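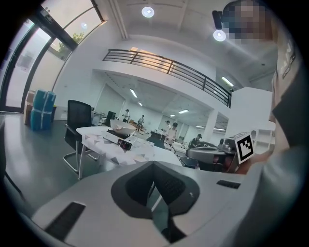
Foyer Plindier — Liste de contrôle de sécurité, accueil des enfants et des familles
Association Rezende, antenne de Stirberg
Visite du 2020-10-03

La présente liste porte sur les locaux ouverts aux fratries accueillies en journée et sur l'atelier d'arts du rez-de-chaussée. Elle complète celle de février, dont les réserves non levées sont reprises ci-après. Les adultes présents dans l'atelier portent un haut à manches près du corps, et attachent les cheveux longs avant l'usage du massicot. Toute observation est consignée par écrit et visée par la direction de l'antenne.

1. Accès et circulations
Porte principale, fermeture automatique : conforme.
Issue de secours côté cour : conforme. Le passage était encombré par deux poussettes, déplacées pendant la visite.
Rampe de l'escalier : réserve. Fixation haute à reprendre, déjà signalée en février.

2. Incendie
Extincteurs, 9 appareils : conforme.
Éclairage de sécurité : réserve. Bloc du couloir Susar hors service.
Plan d'évacuation : conforme. La version affichée à l'étage est l'ancienne — à remplacer, les cheminements restant identiques.

3. Atelier d'arts
Effectif maximal affiché, 19 personnes : conforme.
Rangement des lames et cutters : conforme, armoire fermée à clé.
Peintures et colles : réserve. Deux flacons sans étiquette, retirés.
Ventilation : conforme.
Prises électriques basses : non conforme. Caches absents sur la cloison du fond.

4. Salle de repos et cuisine
Lits d'appoint, 11 unités : conforme.
Température du réfrigérateur : relevé tenu, une ligne manquante.
Produits d'entretien hors de portée des enfants : conforme.
Trousse de secours : réserve. Compresses périmées.

5. Registres
Fiches de contact des familles : à jour.
Autorisations de sortie : à compléter pour les enfants inscrits depuis la rentrée.
Registre de sécurité : présenté, signé.

Suites à donner
Les caches de prises sont posés avant toute nouvelle séance de l'atelier. Le bloc d'éclairage et la rampe relèvent du propriétaire, à qui l'antenne adresse un courrier — copie à joindre au registre.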